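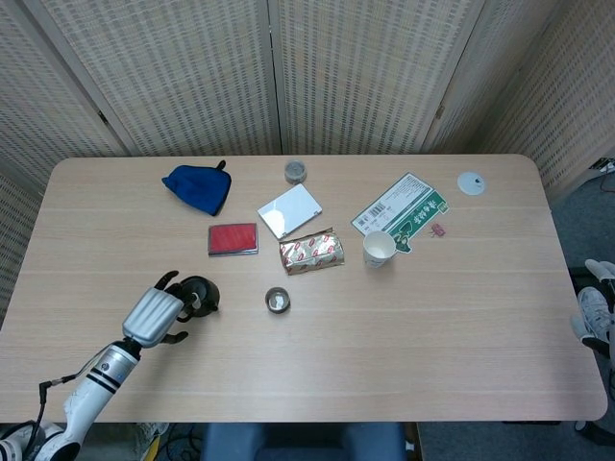 The Bastside cell is a tabletop manipulation cell, built up by Jendska and run at the Woresance site. One arm, one table, one screen, plus the control software (Haruna) and whatever is on the table that day. It is a setup more than a product – no housing, no fixed guarding, and most of it can be carried by two people. The layout is kept plain. The table is light wood grain with rounded corners, the backdrop is a folding screen of cream woven panels wrapped around the back and right side, and the power strip sits on the carpet out past the right edge of the screen. Test objects are household and office stuff, such as a teapot, an ink pad, a paper cup and a flattened carton. This article covers setup, daily care and common repairs.

4 min read

Setup

The arm goes in first, table second. Base is bolted to its stand and leveled, then the table is pushed up until the edge meets a tape line on the floor. If the table goes in first the arm usually ends up too close, and the elbow hits its soft limit on low reaches. Height is checked with the arm parked.

The screen goes up last. It blocks windows and people walking by, both of which bother the cameras. Panels are opened until they stand alone and should not lean on the table. Hinges toward the table or away, makes no difference to Haruna, but it has to be the same every time or the background model is rebuilt. A rebuild takes 10 minutes and the arm stays parked.

Cables: arm power and data leave from the base, with a loop of slack at the forearm. Too short and it tugs on the wrist in the last part of the roll. Too long and it drags over the table and knocks things. Early builds had it taped flat to the casing. Dropped, tape let go.

Hand and gripper changes

Bastside takes either a fingered hand or a two-finger gripper on the same wrist flange. Swap is done powered down. Four screws, one connector, then the matching tool profile is loaded in Haruna. Skipping the profile is the most common fault reported at the site. The arm will still move, but payload and tool length are wrong, so it comes in low and presses on the object or the table.

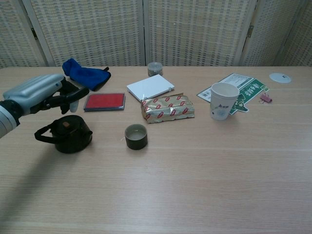

After a swap the first run is a hover check. The arm is sent to a point above one known object, at reduced speed, and stopped there with nothing in the grip. The operator looks at the gap and at whether the tool sits square to the table. If the gap is off by more than 3 mm the tool offset is measured again. Grasping is left off untill this passes.

Teapots get used a lot for the check after that. Round body, small knob on the lid – an awkward thing to hold, and a bad offset shows up fast. Lid is left on. No liquid in the cell at any time.

Daily care

Fingertips wiped with a dry cloth before the first run. Ink pads are closed at end of day, as residue on the tips changes grip and then gets onto everything else. Joint covers looked over for rub marks. Cable loop checked by hand with the arm parked, not moving.

The table is cleared and wiped once per shift. Foil packs are replaced when they get too crushed, cameras have trouble with them either way. Paper cups are thrown out as soon as they lose their shape.

A warm-up routine of 40 slow cycles is run if the arm has been off overnight. Some sites cut this short. Jendska's setup sheet does not allow it but does not lock it out ether.

Faults and repair

Code 41 in Haruna is a wrist connector fault. Nearly always a connector not fully seated after a tool swap. Power down, reseat, power up. If it comes back, the pigtail behind the flange is replaced, a bench job.

Finger drift – one finger closing late – is handled by re-homing the hand first and adjusting tension only if that fails. Tips on the two-finger gripper are a wear part and pull straight off.

Shadow errors are a lighting matter and no repair is needed. The arm throws a shadow over its own work area and Haruna can read the edge as an object. Lamp gets moved, or the threshold raised a step. The February revision of the setup sheet added a second lamp position for this. Not all cells have it yet.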